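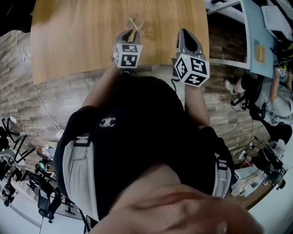 At the table, with a gripper in each hand.

Edet Classroom Teaching Awards: Progress Report to the Clovico Education Fund
Submitted by Titilayo Akpan, Program Manager
10 October 2022

The Fund's grant supports yearly awards for classroom teachers in the Nurnar school district, together with small project grants for each teacher honored. This report covers the period from the opening of nominations to the end of September.

Nominations closed on schedule. The district office received around 700 forms from parents, students and colleagues, well above the number planned for in the proposal. Reading them took longer than expected, and the selection panel met twice more than the work plan allowed. The additional meetings were held at the district office at no cost to the grant.

The panel chose 22 teachers from elementary, middle and high schools. Letters were sent to all of them and to their principals. One teacher has since moved out of the district and has declined the award - the panel will decide whether to name a replacement.

Spending remains within budget. The printing line is overspent by $700, as the forms were reprinted in larger type after several schools asked for this. We request permission to cover the difference from the travel line, where $4,000 remains. No other changes to the budget are proposed.

Project grants of up to $2,000 have been offered to each teacher. Most applications are in, and the first payments have been made. Payments to the two schools on the Oteck campus are delayed while their new bank details are confirmed.

The awards evening will be held in November in the high school auditorium. The program has been drafted and will be sent to the Fund for comment before it is printed. Receipts for the period are attached, and the final report will follow after the close of the school year.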